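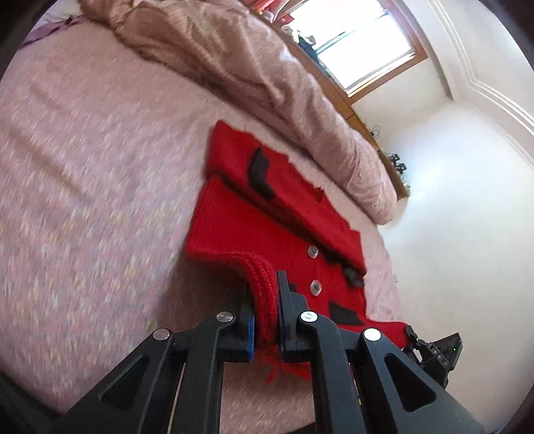 Tilero has extended its garment collection service to Orent, with household pick-ups starting on March 31, 2024. The scheme takes knitwear for sorting, repair and resale, and the limit is 15 items per household. Garments should be folded before collection, as with the red cardigan on the pink sheet, so that ribbed borders keep their shape in the sack. Patterned and plain knits are both accepted.

The Fatier depot can hold 1,000 items. Of the first 92 garments sorted there in October, 58 were passed for resale.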